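Winter clothes drive: how to prepare your knitwear

Wasdale Neighbors newsletter, January 11, 2019

Our winter collection is open again, and this year we hope to pass on 200 warm pieces before the cold is over. In October we received 338 items, and we were very thankful for each of them. However, many sweaters came to us crumpled in the bottom of a bag, and the sorting took us several evenings. So I would like to ask for a little help at home before you bring your things.

Please use a bed for the folding, not a small table. A grown person's sweater needs space for both sleeves. Lay it flat, pull the neckline straight, and smooth the knit with your hands from the center to the sides.
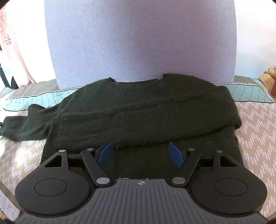
When the sweater is flat, fold one sleeve across the body, then the other, and after this bring the bottom up to the neck. Riaan Mahlangu, who taught me this way, always folds thick knits one time less than thin ones. Dark colors need also a look under a good lamp. Lint shows very much on dark green, and a few minutes with a clothes brush make a big difference for the person who will wear it.
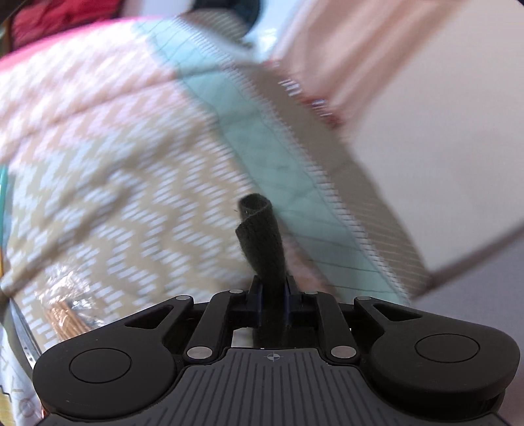 We also accept small textile remains for the mending group, which meets in the Achari hall. They use them for patches, for elbow pieces and for filling. Wool, cotton and felt are all welcome, if they are clean. A narrow strip of dark felt-like cloth with a few loose fibers at the edge is still good for us, even when it wants to roll up at the end. Please put such pieces in a separate paper bag and write "mending" on it.

Bags can be left at the Funeck entrance in the mornings. We have place for 60 bags at one time, so if the shelf is full, please come back another day. Questions go to Borghild Vik.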